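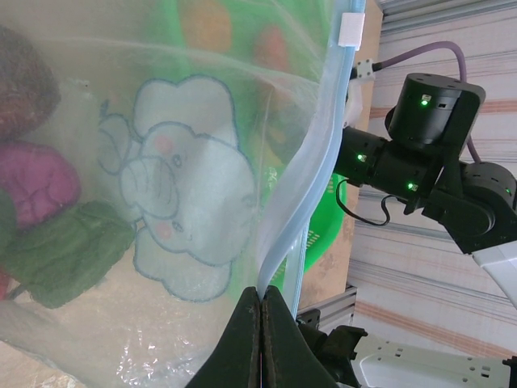 Unit 2: Can machines do the chores yet?

Notes to go with the lecture. Revised July 2019. Bring a pencil, there is space in the margins of the printed copy.

Why bags are hard

Two dark green fingers on a slider bag look like a small job. You do it while talking to someone else. Before you believe that a machine can do it too, write down what the job asks for. The film is thin and creases wherever it likes. The bag has no fixed shape, so the seam runs in waves and a position measured at one end says little about the other. The film is see-through, which leaves a vision system sorting out what belongs to the bag and what is lying behind it. Shine on a fold can look like an edge. A cartoon elephant printed on the front gives it plenty of lines that have nothing to do with the opening.

Pinching the edge is the first step. It is also the step that makes the best publicity, and a grip on a bag is a long way from a bag opened, emptied, refilled and shut.

What the sellers say

Jiltix told buyers in April that its arm "handles household packing". The sheet that came with it gives 200 trials and 62 finished without help. Read the small print: a person laid the bag flat before each go, and a trial was stopped as soon as the film slipped. I would not pay for a cleaner on those terms.

The Plurkatholm trial is better reported and less cheerful. It was run on a shop floor, packing spare parts, and the line went back to hand packing for anything in soft film. Rigid boxes stayed with the machine. That split turns up again and again in this course, so learn it.

Sisay sells a tidying service for nurseries. Its film shows toys going into tubs at a good pace. Look for the cuts between shots, and ask who turned the toys the right way up.

Questions to put to any claim

Who set the work out beforehand?
What counted as finished?
Was there a person at the controls?
What happens on the second bag, if it is a different make?
How long did a person take over the same job?

For next time

Read the Grestdale report, sections 1 and 2 only. The costings at the back leave out the wages of the staff who stood by to reset the arm. Work out what difference that makes and bring half a page.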